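The Drawer at the End of the Kitchen

Every household has one. It is usually the bottom drawer, or the one nearest the back door, and it opens about two thirds of the way before something inside rears up and jams it. In ours it was a fish slice for a time, then a bicycle pump. The knack is to slide your hand in flat, press down on whatever is standing up, and pull again with the other hand while apologising to anyone who happens to be making tea.

I emptied mine in November, over an afternoon I had set aside for something useful. I had been looking for a fuse. What I found was a record of the past decade as kept by a magpie, and I have not been quite the same about storage since.

The first layer was recent and respectable: batteries, string, a takeaway menu for a place that is now a dentist. Below that came keys. I own one front door, one back door and a shed, and the drawer held 34 keys. Some were plainly for windows. One was the size of a grain of rice and must once have guarded a diary or a very small suitcase. I tried all of them in the shed, out of courtesy, and the shed was opened by the key I already use.

You cannot throw a key away. I have put this to friends, sensible people with pensions, and they all go a bit quiet. A key is a promise that there is a lock somewhere, and the day the bin lorry turns the corner is the day you will find it. So the keys went back into the drawer, in a freezer bag this time, which I have been describing to visitors as a system.

Then there were the instructions. I had kept the booklet for an Orkance kettle that boiled its last some years ago, along with its guarantee, which covered me for 2 years against everything except water. I had kept the booklet for a Honico radio in eleven languages, and not one of them explained how to stop it blinking. There was a warranty card I had never sent off, with my old address filled in as far as the postcode, at which point I had evidently lost heart.

I read them all, sitting on the floor. Instruction booklets improve with age, like ghost stories. "Do not immerse the user," said the kettle, and I have tried not to.
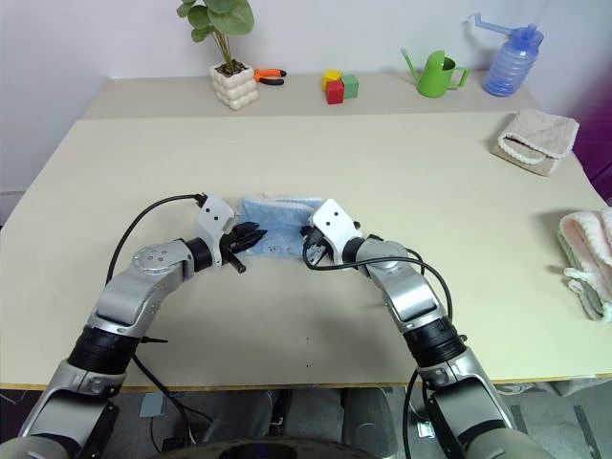
It was at the bottom, under the instructions, that I came to the layer I think of as the strange years. A great many drawers have one. Two bottles of hand gel, one of which had turned into a sort of jam. A tape measure somebody had used to work out how far apart the garden chairs should go. Face masks, naturally, in several states of collapse, and a cloth one with foxes on it that I must have thought would cheer people up in the post office. A list on the back of an envelope reading FLOUR, FLOUR, YEAST?, FLOUR.

I had not thought about that envelope for years and I remembered writing it at once, down to the pen. The drawer does this to you. It doesn't hold anything you would save from a fire, and so it holds all the things you forgot to be careful about. My photographs from those months are of sunsets and bread. The drawer has the yeast with the question mark.

There is an industry that would like to help me with all this. Bulteck, whose catalogue comes through my door whether or not I am in the mood, sells a drawer insert with 50 compartments for a sum I could otherwise spend on a weekend by the sea. The picture shows it filled with drawing pins, arranged by colour, in the kitchen of someone who has never had to look for a fuse. Each compartment is the size of a matchbox. I would like to know where that person keeps the bicycle pump.

I did go as far as Yeoh, the hardware shop at the bottom of our hill, to see what could be had for less. Yeoh is itself a drawer of this kind, with a till. The hooks are next to the mousetraps, the mousetraps are next to the birthday candles, and a single ice skate has been hanging over the paint for as long as I have lived here. You ask for a thing and a hand goes into the gloom and comes out holding it. I asked for a drawer divider. I was sold a drawer divider, a roll of green tape and a packet of 100 cable ties, and I walked home very pleased with myself and put the lot in the drawer.

The divider doesn't fit. It is a finger's width too long, and it is in there diagonally, forming two triangles. The left triangle has the batteries. The right triangle has everything else.

People who write books on tidying tell you to hold up each object and ask what it does for you. I gave this a fair go with a brass thing. It is about as long as a thumb, threaded at one end, with a small wing on the side, and it has lived in three of my houses. I held it up. I asked. My neighbour thought it came off a curtain rail, and my brother was sure it belonged to a boiler and that I should probably ring someone. It has a good weight to it. I have kept it, and I notice that I now keep it on top, where I can get at it.

By then it was getting dark and the kitchen floor was covered, and almost nothing had made it as far as the bin bag. The dentist's former menu had gone. The jammed hand gel had gone, and so had the dead pens, though only after each had been given a last chance on the back of the Honico booklet. The masks went too, except the foxes. I put the envelope in a proper box upstairs with the birth certificates, then felt silly and took it out again, and it is back where it was, between the string and the spare plug.

I shut the drawer. It went in sweetly, all the way, for the first time since we moved here, and I stood and admired the front of it for a while.

The next morning I remembered the fuse, and it would not open. The bicycle pump has come up against the divider at an angle, as far as I can tell with a torch and a butter knife, and the two of them are now holding each other in place. The lamp in the hall is still off. Yeoh sells fuses, next to the candles, and I have bought a packet, and I am going to need somewhere to keep the others.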